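Sorting bangles and bead chains in a shallow metal tray

Filed under: Small storage
Last revised April 19, 2022

The method below is for costume jewellery that has been kept loose in a drawer or bag. It covers two kinds of piece, rigid bangles and bead chains, and uses one shallow tray with upright walls. Rings, earrings and watches are dealt with on a separate page.

What you need

A rectangular metal tray with a raised rim. The wall should be at least 17 mm high, or a bangle laid flat against it will ride over the edge.
A dry lint-free cloth.
A soft brush, such as a clean make-up brush.
A flat surface with some give. A made bed is better than a table for this job, as a dropped bangle does not chip and beads do not roll far.

Preparing the surface

Pull the bedding flat and move coats and jumpers up towards the pillow. Set the tray down in the lower half of the bed, long side facing you. Press each corner in turn. If the tray rocks, smooth the cover under it and try again.

Wipe the inside of the tray with the dry cloth, then brush out the corners. A glossy painted floor shows every speck and will also mark if grit is dragged across it. Printed lettering on the floor should be brushed only, with no polish.

Checking the bangle

Hold the bangle upright by one side, over or just in front of the tray, and turn it slowly against the light. Dark glossy bangles hide cracks well when viewed from above. Viewed edge on, a crack shows as a line that does not move when the highlight moves.

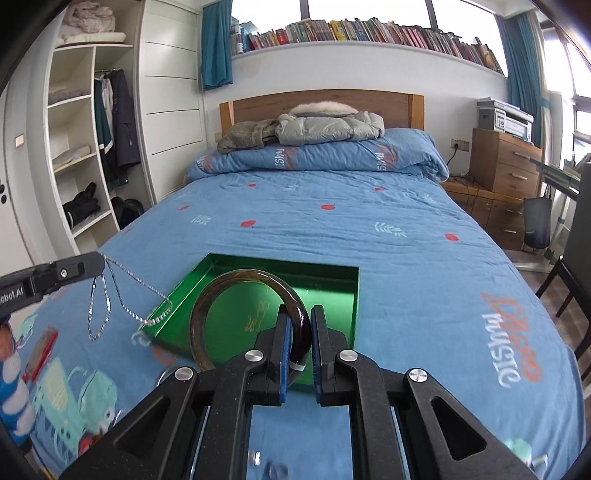

Run a fingertip round the inner face as well. Roughness there will catch on knitted sleeves and should be dealt with before storage. Italo Sanna's repair notes from the Penness workshop give 2 passes with a fine nail buffer as the limit for resin. I have found no reason to exceed it.

Placing the chain

1. Lift the chain by one point and let it hang until it stops turning. Twists work their way out under its own weight.
2. Lower it on to the floor of the tray, left of centre, so that the lowest beads touch first.
3. Open the loop outwards with small lifts. Do not drag it.
4. Check that no strand crosses another more than once.

A 57 cm chain fits in a single open loop in the Faltberg tray I use. Anything longer needs a double loop, one inside the other.

Adding the bangle

Keep the right-hand part of the tray for the bangle. Bring it in from the side, above the rim, and lower it after the chain has been settled. If the bangle goes in first, the chain tends to end up through it. 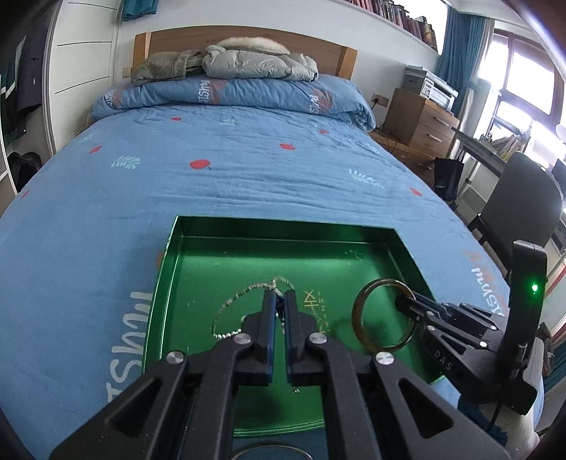

Bead chain at the left of the tray, round ring held above the right.

Storing

Slide the tray into a drawer with a clear height of 31 mm or more. Carry it level, with both hands on the short sides.

Correction: an earlier version gave the drawer height in inches. Thanks to Jiahui Wei of Curarthorpe for pointing it out.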